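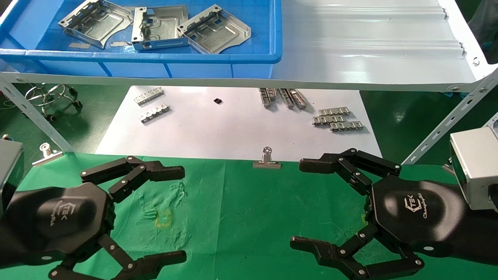 Ostgate Robotics Club: Questions We Hear a Lot

Welcome! If you're thinking of joining us, or if your son or daughter came home talking about nothing but sheet metal, this page is for you. It was last updated on Thursday, March 1, 2018, so if something looks out of date, please do write and tell us.

Do I need to know how to program?

No, and please don't let that keep you away! Plenty of our members had never written a line of code when they walked in. You'll be paired with someone from the year before, and you'll spend your first 3 sessions mostly watching, asking and handing over parts (there is always something to hand over).

What is the Brillby Challenge?

It's the student contest we enter every year, held over at Prarkwood. Teams program a robot to pick up small metal parts from a table or a bin and set them down where the judges ask. It sounds simple until you try it with a thin slotted strip lying flat on paper, and then you understand why we start so early.

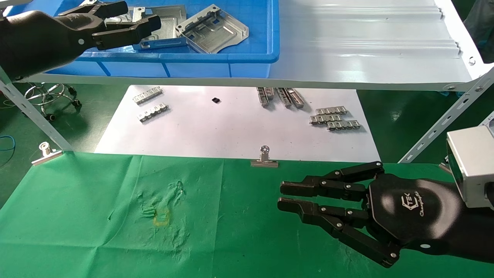 Ostgate Club Handbook, page 7

Why does the team practice with metal parts and not foam blocks?

We do use foam blocks for the first couple of weeks, because they forgive everything. Metal is what the contest uses, though, and it behaves quite differently. It's shiny, it slides, and a bent bracket never seems to sit the same way twice. Getting to know those habits takes many evenings, and we'd rather have them behind us before the contest than in the middle of it.

Do you only use one kind of hand?

Oh no, we like to try both! The hands with several fingers are lovely for odd shapes, but they take a good deal of patience to set up. Two-finger grippers are quicker to learn and easier to repair, so new members usually begin there.
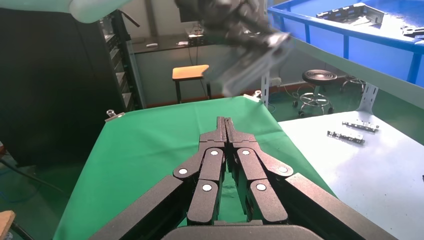
You'll start with the fingers closed and learn what "closed" reads as on the screen, then open them a little at a time and write down the numbers. It's slow going, I know, but the notebook from those first evenings is the one you'll reach for all year.

How much does it cost?

Dues are $76 for the year, which covers your notebook, your contest entry and your share of spare parts. If that's hard to manage, just send us a note. The Jeon Fund helps several families each year, and the form is short.

When can new members join?

We take new people right up to the December break. After that the teams are settled and we keep a waiting list.

What if I break something?

Then you'll be in very good company. Tell a team leader, write it in the log and help with the fix if you can.

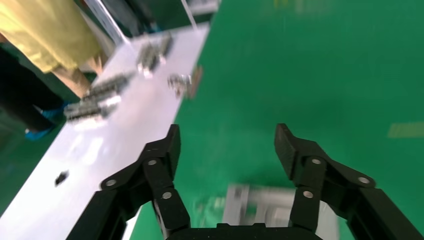
The same goes for a dropped part or a program that ran the arm somewhere you never meant it to go. Keep your own hands back while anything is moving, and speak up early if it doesn't look right to you, even if you're the newest person in the room.

Can parents visit?

Yes, please come! We're in Room 218, and the last half hour of every session is open to families. Closed-toe shoes, please, and leave bags in the hall.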